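Bench notebook – tinted balms, batch 634
12/06/2010 | by the balm bench
Print this page | E-mail this page

Right, back on the tinted balm after the mess I made of the last lot. For anyone who hasn't read back: the plum shade kept coming out gritty, and it was going streaky on the lips after a few swipes, like wearing crayon. I blamed the mica for ages. Now I'm fairly sure it was me being lazy about wetting the pigment out first.

So this time I ground the red and the blue oxides into castor oil before any of it went near the wax. Two passes with the spatula on the glass, left it while I had lunch, then another pass. You could see the difference straight off – the drawdown on the card was smooth, no specks, and the colour was a good bit deeper for the same weight of pigment. I was stoked and told everyone within earshot.
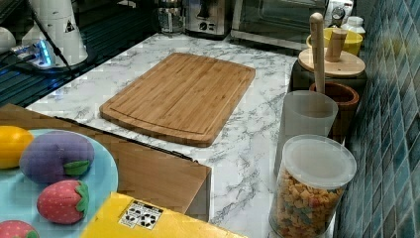
BASE

Went with the Rereck wax blend again, same ratio as the sheer pink. Candelilla on its own is too brittle for this and the beeswax lot smelled of honey no matter what I put in with it (lovely if you like honey, I don't want it in a plum lipstick thing). Shea goes in last, off the heat, and I stirred it for 10 minutes by the clock because last time I eyeballed it and got grains a few days later.

Melted everything together in the small beaker, pigment paste in, then vitamin E. Forgot the vanilla. Remembered the vanilla with the first tube already poured, so one tube in this batch is unscented and I've put an X on the lid. Please don't hand that one out as a sample!

Pour was okay. Still getting the sinkhole in the middle of the tubes as they set. I topped up 3 of them and left the rest as they were to see if anybody minds. Warming the tubes first is supposed to help, so I'll give that a go on the next pour. Could also be that I'm pouring too hot, the thermometer reads a bit high and I keep meaning to check it against the other one.

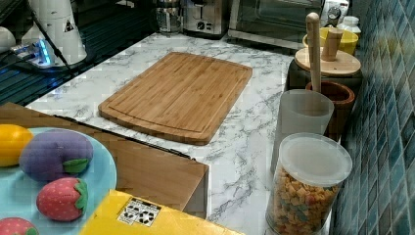 Chopping board on the marble, with the cereal jar and the mortar and pestle along the tiles.

Wear test, done on me because there was no one else about. Plum on the bottom lip, Orbán shade on the top lip for comparison (the brownish one, we need a better name for it). Had a cup of tea and a biscuit. The plum left a print on the mug but there was still colour there afterwards, pretty even, a bit of gathering in the corners. The Orbán one was gone by the end of the biscuit. It feels nicer, though, more slip, and I'd happily wear it on a day when I couldn't be bothered with colour. Could try splitting the difference: plum pigment load with the softer base.

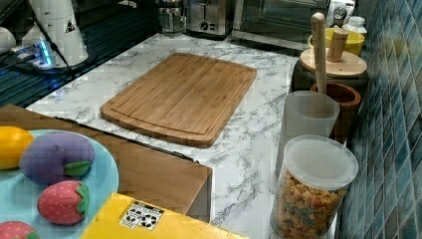 I also had a go at using the plum as a cream blush, which wasn't on the plan at all. Dabbed on with a finger over bare skin it's gorgeous, really fresh. Over foundation it lifts the lot off in patches, so that's a no unless we cut the castor oil. I've wanted a stick blush for ages, so somebody remind me to write it up properly before I talk myself into making forty.

The Ziditz tubes are a pain. The wind-up bit sticks, and 5 went in the bin before I'd filled a thing. The Vomgate ones cost more but they turn smoothly and the label sits flat. I vote we use up the Ziditz ones for testers and switch.
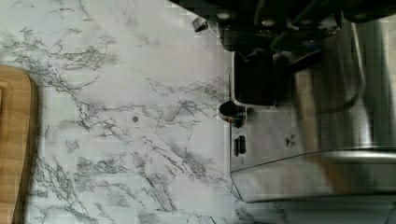 Espresso machine, cutting board to the left.

To do: heat test on the plum (glovebox of the car, same as in January), check the thermometer, redo the Orbán shade with a touch more brown. Order castor oil, we're nearly out. Also whoever has the good spatula, I'd like it back

Related entries
Sheer pink, second go
Why the beeswax base got dropped
Glovebox heat test, January
Shade names – add yours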